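3.2 Hats and stands

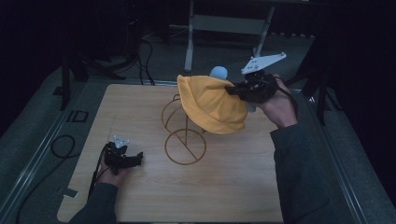

Soft hats were the awkward part of the Skurnbridge display set. A stiff hat goes on a stand and stays where it is put. A bucket hat doesn't: brim flops, crown leans over, and the fabric creases wherever it is held. We kept to two rules for the whole set. Crown centred over the top of the stand, brim hanging free all the way round.

Figure 2. Yellow bucket hat held just above a gold-coloured wire stand, on a light wooden board.

Stands came from Pedwood, hats from Miker. The wire ones are thin and open, so the hat hides very little of the base and a crooked placement shows up straight away. Good for judging, less good for the hat, as there is not much up top to fill out the crown. Creases in the brim were not marked down unless they were still there after the hat was let go.

Of 2,000 placements planned, 1,908 were kept. The rest were dropped before scoring, mostly where the stand had been knocked and no start position was noted. Scoring follows the Policarpio sheet with one change: lean of the crown is scored seperately from lean of the stand. Earlier drafts lumped the two together and the marks made no sense for soft hats. Stiff hats unaffected, see Table 2. Baskets and scarves are are dealt with in 3.3.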